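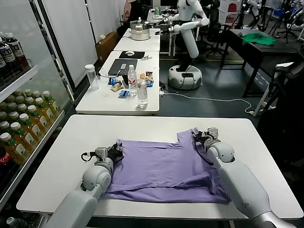 Cleaning Seed-Handling Equipment Between Lots

Residue left in augers, boxes and hand tools carries weed seed, smut spores and infested soil from one field to the next. A cleanout between lots costs an hour or two. The steps below apply to small grains, canola and pulses on farms that keep their own seed.

Order of work

Start at the highest point of the system and finish at the lowest. Shut down and lock out power before opening any guard or cleanout door.

Run the auger empty until nothing drops from the spout. Open the boot and vacuum the bottom flight. A shop vacuum with a narrow crevice tool reaches most of it; compressed air moves seed into the bearings and should be kept for the outside of the housing.

Sweep the bin floor toward the door, then vacuum the seam where the wall meets the floor. Canola will sit in a gap too narrow for wheat, so check bolt heads and floor perforations with a flashlight.

Soil on tools and boots

Clubroot resting spores travel in soil. Scrape first, wash second, disinfect last. Disinfectant applied over caked mud does very little. Follow the product label for dilution and contact time, and keep the surface wet for the full period. Collect the scrapings on a tarp and leave them in the field they came from.

Coveralls and shop shirts

Clothing worn while handling treated seed is washed apart from the household laundry. Shake it out outdoors, run a heavy-duty cycle with hot water, and line dry if possible. Run the empty machine through one more cycle afterward. Anything soaked with undiluted treatment is discarded. Store a clean shirt for each person in a closed tote in the seed room.

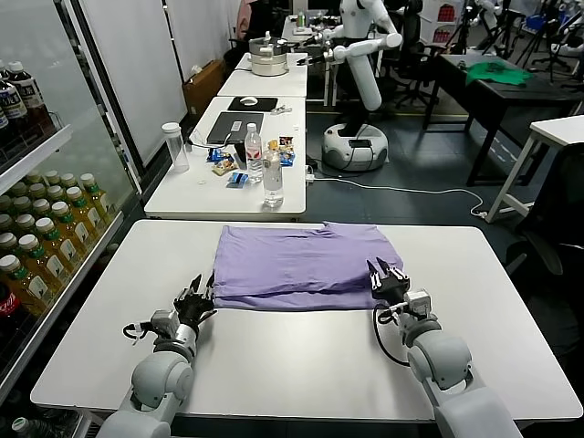
A purple garment folded flat on a white table.

Labeling

Write on the tag before the bag is filled. Record variety, field, lot number, treatment and bag weight. In our own store the Stilska barley is lot 1213 and the Rurkum peas carry a separate color of tag. Pencil on a plastic tag outlasts most markers. Put a second tag inside any untreated bag.

Thousand-seed weight

Count out 1000 seeds from a mixed sample and weigh them in grams. For large peas, 200 seeds multiplied by five is close enough for setting a drill. Take the sample from several bags, never from the top of one. The kitchen scale must read to a tenth of a gram; the Wirkora bench scale we use is checked with a test weight every August.

Storage

Keep bags on pallets, clear of the wall. Check moisture when the seed goes in and again two weeks later. Mouse bait goes outside the door in locked stations. A tote bag of 2000 pounds should not be stacked unless the maker's label allows it.

Drain wash hoses before the first frost and hang them without kinks.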